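**From:** Seija Mustonen
**To:** Tullby Business Network list
**Date:** Saturday, March 9, 2024
**Subject:** Re: Industrial land on Platstead Road

Hi all,

Replying to Pak-hei's questions below. I went to the township office on Thursday and spoke with Hsiu-ying Lu, who handles the servicing file.

> On the Platstead Road lots, can someone confirm what's still for sale and whether the water main goes past the rail crossing? We were told in November that it would, but the map on the township site still shows it stopping at Chow Street. We've got a tenant who wants to move a small machining shop out of the city and they won't sign anything until they know. Also, is the frontage charge the old one or the new one?
>
> Pak-hei Tang

There are 7 lots left on the north side. The two corner ones are under offer, so don't count on those. The south side is all sold, including the piece Dudus bought for their truck yard.

The water main does go past the crossing. It was extended another 400 metres last fall and the map hasn't been updated. Sewer is a different story. It stops at Chow Street and anyone east of there will need a holding tank until the second phase is funded. Hsiu-ying would not give me a date for that.

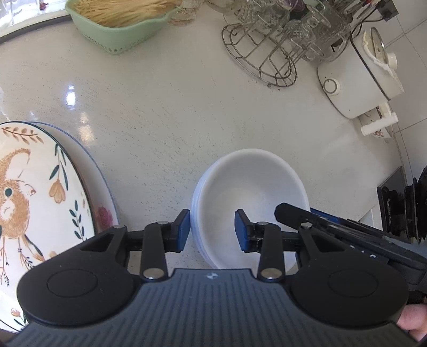

The frontage charge went up at the start of the year. It was $2460 per lot and is now $2617. If your tenant had a signed offer in before the change they pay the old rate, but it has to be a signed offer, and a letter of interest doesn't qualify. Kuo-hua Tsang got caught by this and is appealing.

Zoning allows machining and light assembly as of right. Outdoor storage needs a site plan and a fence on the road side. Paint booths go to council.

Rosângela Vasconcelos is putting together a letter asking for the sewer work to be moved up. She would like to list the number of jobs each business has now and expects to add, so send her those directly and please don't post them to the list. She also needs to know if your company name can be used.

Pak-hei, I have a paper copy of the new servicing plan. It's too big for my scanner but you can pick it up at our front desk any weekday before four.

Seija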